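Tarnura Guideline for Mobile Manipulators in Shared Offices

The Tarnura Guideline (in full, the Tarnura Guideline for Mobile Manipulators in Shared Offices) is a voluntary code of practice covering robots that open, close, fetch and put away things in workplaces where people are also trying to get something done. It was drafted at Galell by Nuria Adugna and Malathi Panicker and is now in its second edition. The first edition ran to 22 pages, four of which defined the word "drawer".

Background

Work on the guideline began in November, after a survey of 1,063 logged cupboard and drawer operations at two sites. Adugna had expected the trouble to be in grasping. Most of the complaints from office staff concerned doors left open at shin height, a hazard that offices had managed to produce for decades without any automation at all.

Scope

The guideline applies to wheeled robots with one or two arms working at walking pace or slower. It does not cover lifts, kitchens or anything behind a security door. Printers were in the first draft and were removed at the request of everyone who had tested that section.

Door and cabinet provisions

Section 4 is the part most often cited. A robot must approach a hinged door from the handle side, keep its base out of the arc of the swing, and stop if the force at the fingertip passes the limit set for that item of furniture. Locked doors are to be left alone. A key in the lock is not to be read as an invitation, a clause known informally as the Szűcs rule after Piroska Szűcs, who argued for it through three meetings.

Once a door is open, both grippers are to be held clear of it until the contents have been checked against the task. Low storage gets a paragraph of its own, as a door standing open below desk height is easily missed by anyone coming around the end of a desk. 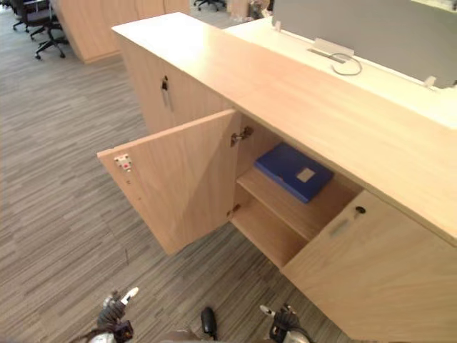

Contents and labels

Files, boxes and binders may be moved only if named in the task. A label may be read to confirm the item but its text is not to be kept in the log. Items go back on the same shelf, facing the same way, with a tolerance of 2 centimetres. Dagim Feyisa of Boros, which makes office furniture, called the tolerance "tighter than anything my colour-coded colleagues manage" — the remark is quoted in the annex, apparently with pride.

Reception

Grareck adopted Section 4 for its own trials and requires 500 supervised door cycles before a robot may work after hours. Tolera Gidey, reviewing the second edition, praised the furniture clauses and criticised the annex on carpet, which recommends that wheel tests be repeated "on the carpet in question" and offers no further guidance.

See also

Tarnura Guideline, Annex C (Carpet)
Drawer (definition)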